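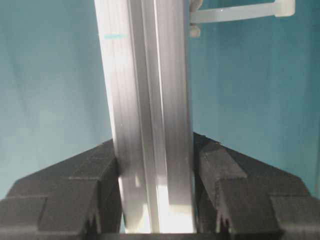

Moving to the small flat, part two

Posted by Treasa Ní Bhriain, 7 Jun 2021

I left off last time with the keys in my hand and the old house still full. Several people wrote to ask what happened to the piano. It went to my cousin, the stool went with it, and the sheet music is still in a box in my hall.

The new flat is on the second floor of a converted warehouse by the canal. It has one bedroom, a front room with the kitchen along one wall, a bathroom with no window and a cupboard the agent called a study. I lived in the old house for 17 years and never threw away a jam jar, so most of April went on deciding what was coming with me.

Measuring

Before I packed anything I measured the flat and drew it on squared paper. I got two things wrong. I measured the alcove at floor level, where it is wider than it is at shoulder height, and I forgot that the bedroom door opens inwards. The chest of drawers fitted on paper. On the day it went in, and then the door would only open far enough for me to get through sideways with a basket of washing. The chest now lives in the front room with the plates in it. It makes quite a good sideboard, although the top drawer still smells of lavender and so do the napkins.

If you are doing this yourself, measure at the skirting, at waist height and again above your head. Old walls lean. Write down which way the doors swing and where the sockets are. I put the bookcase over the only double socket in the room and had to empty every shelf to shift it again.

Getting rid of things

I started with the books, which was a mistake. You pick one up, you read a page, and an hour has gone. The kitchen is a better place to begin. I had four colanders. I had a fish kettle I used once, for a ham. Those decisions took no time at all and by the end of the afternoon there were six boxes by the front door and I felt I could manage the rest.

The books came down to what I could fit on the one bookcase, plus a pile for the bedside. I let the gardening ones go, as I have no garden now, then went back and took two out again. One has my mother's notes in the margins about blackfly.

The furniture was harder. People don't want brown furniture any more, and the man at the saleroom was kind about it but clear. The wardrobe made less than the van cost to take it there. The dining table did better and went to a couple with three children and a long kitchen, and I was glad about that.

The move

I had quotes from two firms. Plallent wanted 1,415 for a full packing service, and Rashidi wanted 600 if I did my own boxes and had them all ready downstairs. I went with Rashidi. They sent two men and a van and they were done by lunchtime. One lamp got a dent in its shade and I think that may have been me, on the stairs, trying to help.

What I would do again: one bag packed for the first night, with sheets, a kettle, the phone charger, a tin opener and toilet roll. I had read that advice everywhere and nearly ignored it. What I would not do again is label boxes "misc". I have opened three of those looking for the scissors.

Colour

The walls in the flat were all the same cream when I came, the kind that goes yellow under a lamp. I had cream at home for years and never minded it, but in a smaller place I see the walls more. I have always liked green and blue and the colours in between, and I have never been brave enough to live with them.

My trouble is that I can't choose between two shades from a card the size of a stamp. A colour looks one way next to white and quite another next to a stronger version of itself. Even the same flat colour changes across its width depending on where the light falls — greyer at one side, washed out further over. So I have been looking at teals wherever I come across them, and trying to notice what they do beside each other.

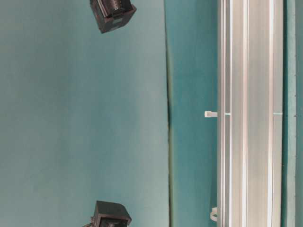 Two teals with a dark seam between them, the paler one on the left.

I have decided on the paler one for the front room, or as near to it as the shop can mix. The deeper one might do for inside the study cupboard, where it would be a small surprise when you open the door. I ordered tester pots from Gristitz and they came in tiny jars with very stiff lids. I have put patches up beside the window and on the wall opposite, and I am leaving them until I have seen them on a dull day as well as a bright one.

The bedroom can stay cream for now. I only see it with my eyes half shut.

What's left

There are still boxes in the hall, and I walk round them without seeing them, which I know is a bad sign. The curtains from the old house are far too long and need taking up. The neighbour below has lent me a stepladder and I must give it back before I forget it isn't mine.

I miss the back step, where I used to have my tea. The windowsill in the front room is deep enough to sit on if I move the geraniums, and from there I can see the towpath and the top of the lock. A heron has been standing on the far bank most mornings.

I hope to have the painting finished by August, when my sister is coming to stay. She will be on the sofa bed, and I haven't yet checked whether it opens fully with the sideboard where it is. I'll measure it tonight.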